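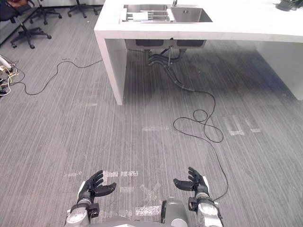

Murkport Firm Asks Office Workers to Please Wash the Mug

Sembiring's new shared-kitchen plan takes on the oldest dispute in the workplace

MURKPORT, May – Sembiring, the office services company that has spent years supplying other people's workplaces with coffee, dish soap and paper towels, today announced Grollasus, a subscription plan for shared office kitchens. It covers supplies, a weekly deep clean and, for the first time, a written agreement about whose yogurt that is.

The plan follows a survey of 2,599 office workers carried out by Sembiring this spring. Of those, 744 said they had left a dish "to soak" with no firm plan to come back for it. Another 1,099 said they had never done such a thing but could name a coworker who had. The company has not tried to reconcile the two figures.

"We have sold dish soap to offices for a long time, and we always assumed somebody was using it," said Jiahui Song, head of workplace services at Sembiring. "Then we went and looked at the bottles. Some of our customers are still on the one we gave them as a free sample."

Grollasus comes in two sizes, one for a single kitchen and one for buildings with up to five. Both include restocking of coffee, tea, sponges and soap, a refrigerator clear-out every other week, and a set of 12-word signs. Sembiring limited the length after reviewing signs already hanging in customers' kitchens, the longest of which ran to two pages and cited an earlier sign.

Every customer also gets the Kitchen Agreement, a one-page document that staff are asked to read and sign. It deals with microwaved fish, the last inch of coffee in the pot, and birthday cake, which becomes common property at 3 p.m. A section on the office thermostat was dropped from the final draft when the people writing it stopped speaking to each other.

The plan was tested over the winter at Silturitz, a Murkport accounting firm, through the whole of tax season. The firm reports that its sink was found empty on most mornings and that a fondue set belonging to a former employee has been returned to her. She had not asked for it.

"People kept telling us the problem was communication," said Song. "The problem was a lasagna pan."

Refrigerator clear-outs are announced by email the day before. Unlabeled containers are thrown away. Labeled containers are thrown away too if the date on the label is in a different season. Sembiring crews will not open any container to find out what it was, and customers are asked not to request this.

Grollasus is available now to offices in Murkport and the surrounding county. Current Sembiring customers can switch at their next delivery without a setup fee. Teaspoons are replaced once a quarter at no charge, and the company would like to hear from anyone who knows where they go.

About Sembiring
Sembiring provides cleaning, restocking and kitchen supplies to offices in the Murkport area. Its own staff kitchen is inspected monthly and passed the most recent inspection on the second try.

Media contact
Jiahui Song, Workplace Services, Sembiring, Murkport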